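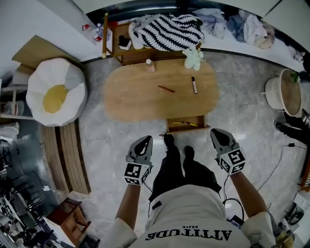
Tevarlow Tropical Plant Society
Living Collections Group
Minutes of the meeting held 31 January 2025

Chair: Lorna Calimlim
Present: nine members. Apologies received from two members.

1. Minutes of the previous meeting
Approved with one correction. Under item 4, "Garcinia mangostana" should read "Garcinia xanthochymus." The labels in the Dalen house were already right and need no change.

2. Matters arising
The replacement vent motor for the Dalen house has been fitted. Night temperature at bench height has stayed above the set point since then. The spare motor is stored under the potting bench.

The request to the Fledik nursery for seed of Syzygium samarangense was answered. They have no seed this season but can send rooted cuttings in June. Accepted.

3. Accessions
Six new accessions were entered in the register. The last number issued is 3007.

Artocarpus heterophyllus, seedling, from a member's garden. Source tree has smooth yellow flesh. No cultivar name to be used on the label.
Averrhoa bilimbi, two air layers, entered as one accession.
Dillenia indica, seed, sown on receipt.
Pandanus amaryllifolius, offsets.
Phyllanthus acidus, rooted cutting. Received as "Otaheite gooseberry" with no Latin name; identified from leaf and fruit.
Accession 3007, received as Syzygium jambos. Identification doubtful. The leaf base does not match the herbarium sheet. To be held as Syzygium sp. until it flowers.

Lorna Calimlim reminded members that a number is issued when the plant arrives and not when it is potted on. One tray had been left in the quarantine area with a grower's tag only.

4. Jackfruit, root condition
The large specimen in the Kotero bed has dropped leaves on the north side. A trial pit was dug at the drip line. Fine roots were brown and soft below the top layer, and the soil there smelled sour. The upper layer looked normal.

Discussion on cause. The bed was raised two seasons ago with compost over the original clay, and water is probably sitting where the two meet. One member considered Phytophthora more likely and asked for a lab test before any digging. It was pointed out that drainage would have to be improved in either case.

Agreed: irrigation to the Kotero bed to be shut off at the valve. Root and soil samples to be sent for testing. Mulch to be pulled back from the trunk. No fertilizer until the result is known. No pruning of live wood.

5. Scale insects
Soft scale found on 17 plants in the Dalen house, mostly Syzygium and Garcinia, with sooty mold on lower leaves. Ants were active on the hot pipe side. Treatment with horticultural oil has started, applied in the evening with shading closed. Young Garcinia leaves were marked by the first spray, and the rate has been reduced for that genus.

Agreed: ant bait to be placed along the pipe run. Affected plants to stay on the west bench. Nothing to leave the Dalen house for the plant exchange until two clean inspections have been recorded.

6. Seed viability
Results were given for the Dillenia and Artocarpus sowings. Artocarpus seed sown fresh came up evenly. Seed from the same fruit, kept dry in paper at room temperature for up to 6 weeks before sowing, gave no seedlings. The storage sheet will be amended to state that Artocarpus seed is not to be dried. Dillenia is slow and the trays are to be kept.

A question was raised on whether bottom heat helps Dillenia. No comparison has been made. One tray of the next batch will be sown without heat.

7. Labels
The engraved labels on the outdoor beds are fading on the south face. Black-core stock costs more but has lasted better on the fig row. Agreed to use it for outdoor beds and keep the present stock for the houses. Family names to be dropped from small labels, where the type has become too small to read. Accession number to stay on the lower left.

8. Any other business
The loan copy of the key to cultivated Syzygium is missing from the shelf. Members to check at home.

The hose reel at Kotero leaks at the swivel. Washer to be replaced.

9. Next meeting
Date to be set when the lab result for item 4 is received. Agenda items to the chair.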